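Fórum Técnico Skakden » Manutenção e configuração » Células bimanuais de têxteis

Tópico: Célula Tonditz de dobragem: deriva do pulso esquerdo e tensão dos cabos

Alfredo Javier
Responsável de célula
Exmos. Senhores,
Venho solicitar parecer sobre a célula de dobragem que mantemos em serviço desde janeiro. São dois braços sobre mesa única, com câmara em cada pulso e controlador Unberg. Ao fim de 200 ciclos, o pulso esquerdo acusa um desvio de 3 mm na aproximação à peça. O direito mantém-se dentro da tolerância. A referência foi refeita a frio e a quente, com o mesmo resultado. 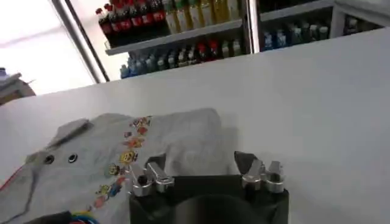
O procedimento de calibração em vigor prevê a verificação do ponto zero com a garra aberta e o pulso na vertical. Depois dessa verificação, o desvio reaparece sempre na mesma direção. Como referência visual tenho utilizado os dois ilhós escuros da peça cinzenta, que contrastam bem com o tecido e permitem comparar posições entre ciclos. As pontas metálicas foram reapertadas ao binário indicado na ficha da célula. Agradeço indicação sobre o passo seguinte.

bakker_assistencia
Caro colega,
Antes de qualquer intervenção mecânica, recomendamos verificar o trajeto dos cabos. Um cabo sem folga suficiente junto ao pulso exerce força sobre o suporte da câmara e produz precisamente um erro repetível numa só direção. Solicita-se o envio de uma vista geral da célula com os dois braços avançados sobre a mesa.

m_torcato
Permito-me discordar. Tivemos sintoma idêntico e a origem estava no aperto do suporte da câmara, ao passo que os cabos se encontravam conformes. Com o suporte frouxo, a câmara assenta sempre para o mesmo lado, e o controlador corrige um erro que a garra não tem. Sugiro começar por aí, dado que a verificação demora menos.

Alfredo Javier
Responsável de célula
Junto a vista pedida. O portátil de supervisão permanece na extremidade da mesa durante os ensaios. 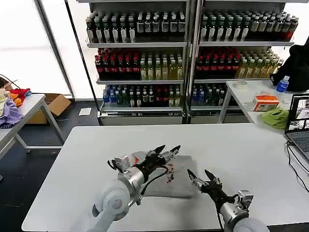

Braços avançados sobre o pano cinzento; cabo preto pendente no módulo do pulso esquerdo.

bakker_assistencia
Agradecemos o envio. O cabo do módulo esquerdo merece atenção. Convém fixá-lo em dois pontos, deixando folga para a rotação completa, e repetir a série de 200 ciclos sem alterar mais nenhum parâmetro. Quanto à observação do colega m_torcato, não a excluímos, mas as duas correções não devem ser feitas na mesma paragem, sob pena de se desconhecer qual delas produziu efeito.

m_torcato
Nesse ponto estamos de acordo. Mantenho, contudo, reservas quanto à ordem. Pediria ainda uma vista com a garra esquerda em contacto com a peça, para apreciar o percurso do cabo nessa posição.

Alfredo Javier
Responsável de célula
Segue a vista solicitada. A garra esquerda está sobre a extremidade da peça dobrada e o cabo forma um laço para o exterior do pulso.
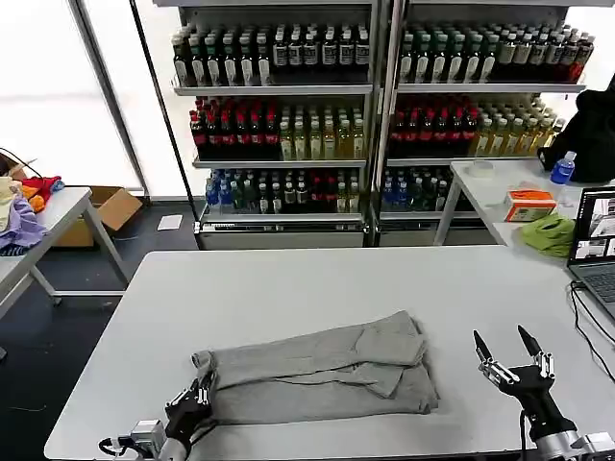 Sequência proposta para a próxima paragem

1. Colocar os braços em repouso e cortar a alimentação no controlador Unberg.
2. Fixar o cabo do pulso esquerdo com braçadeira têxtil, em dois pontos.
3. Rodar o pulso manualmente, nos dois sentidos, até ao limite.
4. Restabelecer a alimentação, refazer o ponto zero e executar 200 ciclos.
5. Caso o desvio persista, reapertar o suporte da câmara e repetir a série.

bakker_assistencia
Sequência aprovada da nossa parte. No passo 3, a rotação deve ser feita devagar, parando à primeira resistência.

m_torcato
Nada a opor, desde que os valores dos passos 4 e 5 sejam publicados em separado. Recordo que o plano da Tonditz prevê a substituição das pontas aos 900 ciclos.

Alfredo Javier
Responsável de célula
Assim será feito. A célula encontra-se com 25 ciclos por cumprir até essa substituição, pelo que trocarei as pontas antes de iniciar a série. Os registos serão anexados a este tópico.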